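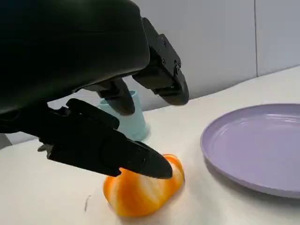

Unit 2. Setting and clearing a small table

In this unit we look at the table as a place of work. Many students think that a table is ready when all the things are on it, but the order of the things matters as much as the things themselves. Before you start, look at what stands there already and decide what must stay. On a table with a light teal cup and something bright orange with pale streaks, for instance, the color alone helps you: the eye finds the orange first, and you can use it as your fixed point when you place the rest. Bright things are good fixed points. Clear glass is a bad one.

Zones

We divide the table into a near zone and a far zone. The near zone is the part you reach with a bent elbow. Cups with liquid belong in the far zone until the guest sits down. Fruit may go in the near zone, and round fruit should lie in a shallow dish or against a folded napkin. In January we tried this in the practice room at Plornley with a table that leaned a little to one side, and the fruit was on the floor before the napkins were folded.

How to hold a cup

Take the cup low on the body, with the fingers away from the rim. Put it down first with one side of the base and then let the rest follow. This makes less noise. A standard practice cup holds 200 ml when full; we fill it to 178 ml, which is the line on the Fliria measuring jug. Please do not correct the line with a pen, as somebody did last year.

Soft things

Peeled fruit, rolls and soft cheese are moved from below. If you press from above you leave a mark, and a mark on a peeled fruit becomes wet after a few minutes. Slide the hand or the server under, lift, wait one moment, then move. Students who are in a hurry forget the waiting.

Clearing

Clear in this order: food, cups, plates, cloth. Riet Groen teaches the cups before the food, and in her group you should follow her order. Both ways are accepted in the practical test. Things of different height should not be carried on the same tray unless the tray has a border.

Exercise

Work with a partner. One person sets a table for two with cups, fruit and napkins. The other person closes the eyes, then opens them and names the first thing seen. Change places and repeat with the fixed point moved to the far zone. Write down which table was easier to clear.

Reading: Dierckx, Nathalie, The Small Table, chapter 2. The copy in the Nkuna room may not be taken home.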